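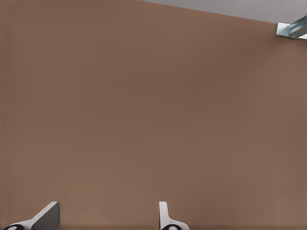 Call for Participants: Reading Group on the Book of Ruth

The Leckie House of Study in Tadthorpe is looking for readers to join a new group on the Book of Ruth and its classical commentaries. We will read the four chapters slowly, verse by verse, together with selections from Ruth Rabbah and Rashi.

Who can apply

The group is open to adults of any religious background, or none. You do not need to know Hebrew. All texts will be given in Hebrew and in English translation, and those who read Hebrew will be asked to help the others with patience. We ask only that you prepare the pages before each meeting and that you are ready to speak in front of a small circle.

What we offer

The group is led by Inese Vanags, who taught biblical literature for many years, and by Joscha Pfeiffer, who will give the introduction to the midrash. Meetings are two hours long, with a short pause for tea. Participants may also use our library, which has 2673 volumes. Books can be borrowed for one month.

Places and costs

There are 30 places. The fee for the whole course is 62 dollars and includes the printed reader. If the fee is difficult for you, please write this in your letter and we will find a solution. It has no influence on your application.

How to apply

Please send a letter of not more than 200 words to Mareike Gerlach at the study house office. Tell us which question in the book interests you most, and if you have studied in a group before. Persons who wrote to us in May are already on the list and do not need to write again.

Leckie House of Study, Tadthorpe
27 Jul 2022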